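Folding with Sólveig Holst
What a woman with a linen closet full of white towels knows that I don't

I should say up front that my own towels live in a heap. So when Sólveig Holst told me on the phone that she'd be happy to talk about laundry "for as long as you can stand it," I drove out to Grurthorpe the next morning with a notebook and a bit of a guilty conscience.

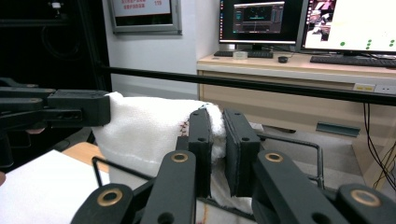 Sólveig did the linens at a small hotel called the Sturnby for 22 years before she retired, and she still folds the same way at home. Corners first, always. "You take hold of two corners and you stretch the edge between them until it stops sagging," she told me. "If you start from the middle you're just making a ball."

I asked if white terry cloth is harder than anything else (I was hoping for an excuse). She laughed at that! "It's thick, so it wants to spring back. But it's forgiving too. A sheet shows every mistake you make."

At the Sturnby they had 281 bath towels on the books, and a good number of them had a bit of colored thread sewn in so they'd come back from the outside laundry to the right place. Sólveig did plenty of that sewing herself, usually in red. "Blue looked nicer, but I could never find it in a hurry," she said. She's fond of those stitches, and I think a bit proud of them.

We got onto fabric softener, and that took up most of the second pot of coffee. She doesn't use it on towels at all. "They come out lovely to touch and then they just push the water around on you." Her neighbor Tín Lại swears by the stuff, and the two of them have been going back and forth over it since October.

Then she made me fold one. I got the long edge straight, lost a corner, picked it up again and ended up with something like a loaf of bread. "Again," she said, and shook it out. The third one was fine - well, she put it on the shelf with the others, fold side out, and didn't redo it while I was looking.

I went home and emptied the whole heap onto the bed. I'm still working through the hand towels.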